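Last updated Tue 14 April

14 shares · 3 comments

4.2 Returning characters and the weighting of audience scores

The second part of the analysis concerns films that belong to a series but do not continue its main plot. We call these side entries. A side entry may share a setting, a character or only a title with the parent series, and the reviews we collected treat these three cases quite differently. The corpus for this section holds 1332 written reviews, of which 413 deal with side entries. All were posted by members of the Griveck film forum and were read in full by two coders.

Each review was coded for three things: whether the writer names the parent series in the opening paragraph, whether the film is judged better or worse than an earlier entry, and whether the score given agrees with the tone of the text. The third code caused the most trouble. Coders were told to ignore the score until the text had been rated, but many writers place the score in their first line. In 17 cases the two coders could not agree after discussion, and these reviews were left out of the tables.

Writers who name the parent series early tend to give scores near the middle of the scale. Their texts spend more words on casting and on continuity, and fewer on pacing, camera work or sound. Writers who leave the parent series until late, or do not mention it, use the ends of the scale more freely. The same pattern appears in the main entries but is weaker there. We take this as limited support for the anchoring account set out in Section 2, under which an earlier film acts as a fixed point from which the new one may move only a short way.

Props and costumes form a separate group of remarks. Reviewers of side entries often single out a small object carried over from an earlier film and treat it as proof of care, or of the lack of it. Such remarks were coded as continuity when the object was compared with its earlier appearance, and as design when it was praised or faulted for its own sake. Surface finish comes up often in the design group, above all for science fiction, where polished metal is read as new and dull metal as lived-in. 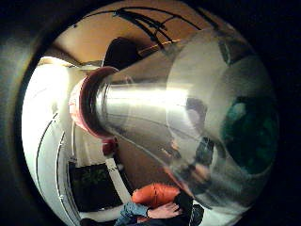
Figure 6. Polished metal with a bright highlight along its length.

Yuzuki Fujimoto objected, on reading a draft of this section, that the split between continuity and design assumes the reviewer remembers the earlier film correctly, and that a fair number plainly do not. A writer may praise a costume as faithful when it was altered, and the remark would still be entered under continuity. She asked whether a third code, for mistaken recall, might be added.

We did not add the code. Checking each remark against the earlier film would have meant viewing every series in the corpus, and for older titles the cut seen by the reviewer is often unknown. The objection does bear on how the continuity figures should be read. They record what reviewers believed they were comparing, and they should not be used to rank films by how closely they follow their parent series.

A further limit is the make-up of the forum. Griveck members may post a score without a text, and such scores were not collected. Ebihara and Nartey found, for a different site, that people who write at length are more forgiving of side entries than people who only leave a score. If the same holds on Griveck, the agreement between score and tone reported in Table 5 will be too high for the membership as a whole.

The minimum length for inclusion was set at 80 words. Lowering it brought in many posts that gave a verdict and nothing else, and these could not be coded for the opening paragraph in any useful way. Raising it removed most reviews written in the first days after release, which the March sample was meant to capture. The effect of release timing is taken up in Section 4.3, where early and late reviews of the same film are compared.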